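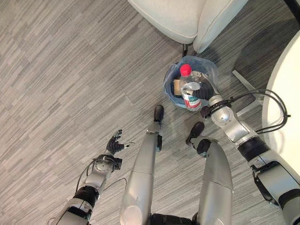
What goes in the small wastebaskets in the lounge areas?

Everyday trash goes there, and empty drink bottles belong in the recycling bins by the elevators.

TRARDALE, 17/12/2021 - Postedlow, the shared office building on the north side of Trardale, is starting the new year with a simpler way to sort its waste, and we are delighted to share the details!

Kurner, the cleaning firm that looks after our floors, worked out the plan with us over the fall. Every seating area keeps its small lined wastebasket, close to the chairs and tables where people eat lunch and open their mail. New recycling bins are going in beside the elevators on each floor, one for bottles and cans and one for paper and cardboard.

Tenants told us in April that they wanted to recycle more but had to walk down to the loading dock to do it. We heard that a lot (especially from the top floor), so we are really happy to bring the bins upstairs.

Empty your bottle in the kitchen sink, put the cap back on and drop it in the bottle bin. Labels can stay on. Flatten cardboard before it goes in, and leave anything bigger than a shoebox at the dock as before. Food scraps, used napkins and wrappers go in the small baskets, which Kurner will empty and reline 2 times a day, up from one.

The lounge carpets will get more care too. Kurner will vacuum under the armchairs and tables every evening, and spills can be reported at the front desk.

The bins come from Ngata, a supplier here in Trardale, and have wide openings and large picture labels. The first 3 floors get theirs before the holidays, and the rest follow in January.

Postedlow rents offices and meeting rooms to small businesses. Tenants with questions about the new bins can stop by the front desk during office hours.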